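Scuffs and dark streaks on a painted kitchen wall: wash, touch up or repaint the whole thing?

Posted in Home & Repair > Walls and Paint

Leonor Veloso
Hi everyone! I moved into a little place in Lirmont and I'm in love with it, old pipes and all. The kitchen wall color is this moody teal-gray that I would never have been brave enough to pick myself, and I want to keep it. But it's had a hard life. There are long scuffs going sideways, pale smudges, and some darker streaks that get worse toward the right. I've added two pictures of the kitchen.

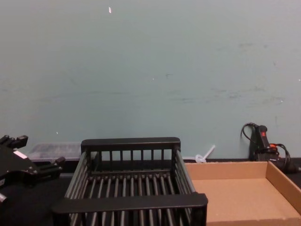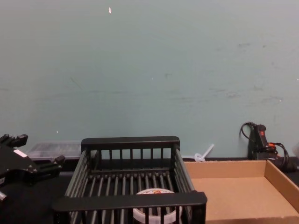

The dish rack in the first one, and in the second the wall over the black counter.

I tried a damp sponge on one spot and I think I made it shinier, which scared me off. The last tenant left half a can in the closet with the lid painted shut. The sticker says Plullden 3557 and somebody wrote "kitchen" on it in pencil, so I'm hoping that's the match. I have no idea how old it is.

So, do I wash, touch up, or roll the whole wall? I'd love to do as much as possible myself. I have never painted anything bigger than a birdhouse but I'm very willing to learn! Budget is small, though I could stretch for decent tools. I measured all the walls in the kitchen that have this color and got 130 square feet altogether, after taking off the window and the door.

Henrique Nogueira
Oh, I love this kind of job, you're going to have fun with it!

Wash first, whatever you decide later. Paint doesn't stick to kitchen grease, and every kitchen wall has some even if you can't see it. Go gently, though. If a sponge left a shiny patch, you probably have a flat or matte finish, and rubbing those polishes them (painters call it burnishing). Once a spot is burnished, no amount of washing brings it back, so stop scrubbing the one spot and work in big loose areas.

What I use is a bucket of warm water with a small squirt of dish soap, and a second bucket of plain water. Two soft cloths, wrung out hard. Start at the bottom and work up, so that dirty drips run over wall that's already wet and don't leave tracks. Rinse with the plain water and pat it with an old towel. Do a foot or two behind the door first, where it won't matter if something goes wrong.

For the dark streaks, try a paste of baking soda and water on a fingertip. Dab it, leave it a minute, wipe. No melamine sponge! They're wonderful on semi-gloss trim and terrible on matte walls, they're basically extremely fine sandpaper. I once sanded a lampshade-sized halo into my mother's hallway with one and she still hangs a calendar over it.

Pale smudges may not be dirt at all. Sometimes it's old touch-up that dried lighter, or plaster dust that got rubbed in. Wet your finger and touch one. If it vanishes while damp and comes back when it dries, it's a mark in the surface of the paint, and you'll need to paint it.

Now the can. Stir it for a good five minutes before you judge it. If it smells sour or rotten, out it goes. Lumps like cottage cheese, same thing. If it's only got a skin on top, lift the skin off in one piece, stir, and strain the rest through an old pair of tights. It feels like making jam.

Even with the right can, touch-ups on a wall that's been up for years hardly ever disappear, especially in a deep color. The old paint has faded and the new paint hasn't. With your 130 square feet I'd roll it all. You can wash in the morning, let it dry properly, and get a first coat on by late afternoon.

Viktória Tóth
just paint it. life is short. I did mine on a Tuesday night after work with a podcast on and it looked great

get the Loller mini roller, the one with the short nap, it fits in between outlets and things. and take the outlet covers OFF, don't tape around them, it takes two seconds

Glória Meireles
Agree with Henrique on nearly everything, and yay for keeping the color! Dark walls in a kitchen are so good in winter.

A few things I'd add from repainting three rental kitchens.

Ask your landlord first. Mine said yes so quickly that I got the paint paid for too. Barreto, the hardware store by the bridge, will scan a chip and mix to it if your old can is dead. Cut the chip from somewhere hidden, the size of a quarter is plenty. I paid 79 dollars there for a gallon, a tray, a good angled brush and tape, and I had paint left over.

Ask for a scrubbable matte or an eggshell. You keep the soft look and you can wipe it. Plain flat paint is lovely in a bedroom and a heartbreak anywhere near a sink.

Deep colors need two coats, sometimes three, and the first one will look awful. Streaky, patchy, like you've ruined it. Go have dinner. It evens out as it dries and the second coat is pure joy.

Cut in along the counter and ceiling with the brush, then roll right up to that edge while the brushed part is still wet. If you brush the whole room first and roll later, you get a border around everything, like a picture frame. One wall at a time.

If any dark streak survives the washing, put a stain-blocking primer on it before color. Grease and old water marks can come up through two coats of water-based paint. Let the primer dry as long as the can says.

Small dings: a bit of lightweight filler, sand when dry, prime, paint. Fine paper is enough. Someone at work told me to use 2000 grit and I was there all evening getting nowhere. 220 did it in a minute.

And give it a couple of weeks before you wipe it down hard. It feels dry the same day but it stays soft for a while.

Leonor Veloso
You are all wonderful, thank you! Update: the landlord says go ahead as long as it stays the same color. The can opened with a screwdriver and a lot of swearing, and it smells like a pond, so I'm off to Barreto with a chip.

Henrique, the damp finger trick worked, most of the pale ones vanish and come back. Rolling the whole lot, then. Glória, do you wash the roller between coats or wrap it?

Glória Meireles
Wrap it! Plastic bag, squeeze the air out, tie it tight, and it'll be fine till the next morning. Same for the brush. Wash both at the very end in lukewarm water until it runs clear.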